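Flanby parts sorting – progress report to the Wirnwood fund
12/16/21
Prepared by Nabila Bouzid

The sorting bench is now laid out as we proposed. Mixed parts come to the middle of a white table in a stainless-steel tray lined with paper, with two yellow trays on each side for sorting into. Circuit boards and wire harnesses start off together in the middle tray.

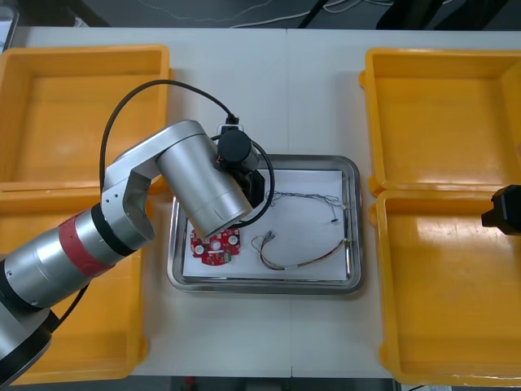 The grant has paid for the trays, the shelving and 40 hours of Keith Sedgwick's time. Spending to date is £1,526, which leaves enough for the labels and a second set of trays. The labels were ordered from Skadik and are late – we expect them in January.

Harnesses take longer than boards. The ones in twisted blue and white wire have branches ending in small connectors, one white and one black, and Mahmoud Hegazy has asked that these be laid down without pulling on the branches. He has rewritten page 3 of the bench notes to say so. Boards are to be lifted by the rim.

Otis Achterberg checked 56 sorted items last week and found two boards in with the harnesses. Both were moved and the sheet corrected.

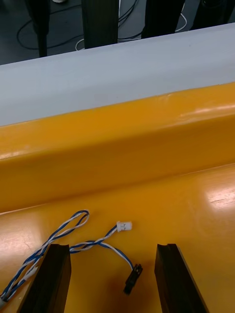 Will harnesses with damaged connectors be thrown away?

They will be kept in a separate box until Salma Sqalli has looked at them. Those she can't repair will go for recycling with the scrap wire, and the weight will be entered in the next report.

Still to do: fit the labels, agree a collection day with Gebru, and send you the remaining receipts.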